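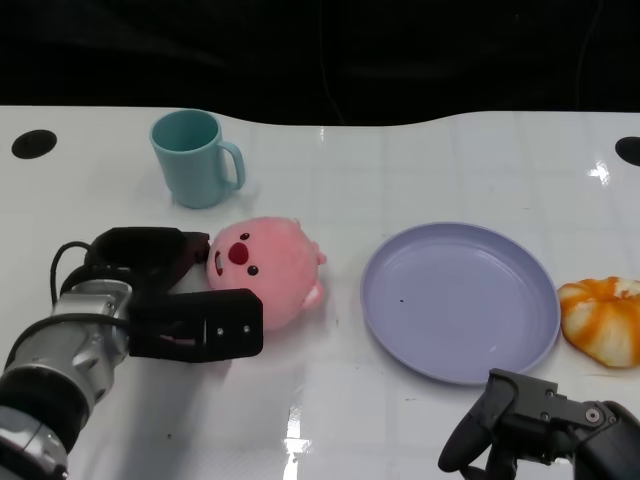 Rasha Abou Jaoude: I'd try mediation first. Small claims is cheap where I live but you wait until February for a date, and by then you've paid for a new fence anyway.

postrail35: Maybe, but my neighbor won't pick up the phone. He owes me $1611 for his half and I have it in writing. Why would I split the difference with a guy who already signed?

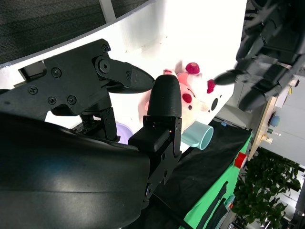 Gripper, close up

Ju-won Tak: Because signing isn't paying! I won against a contractor (Ondwood, don't ask) and collected $339 of it. I still think Rasha is too soft on this - file now, and offer to mediate once he's been served.

Rasha Abou Jaoude: Filing first just makes people dig in. Mine settled in one afternoon at the Skovoleck center and we still wave at each other.
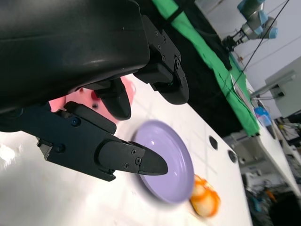 postrail35: Does the mediator decide who's right?

Rasha Abou Jaoude: The two of you do. The mediator just keeps you talking and writes down what you agree to.

Related threads
Landlord kept my $274 deposit
Arbitration clause in a gym contract
Can I bring my sister to mediation?

Comments
mossyporch: Check your court's website, ours makes you mediate before the hearing.
dell_k: With Ju-won on this one. File.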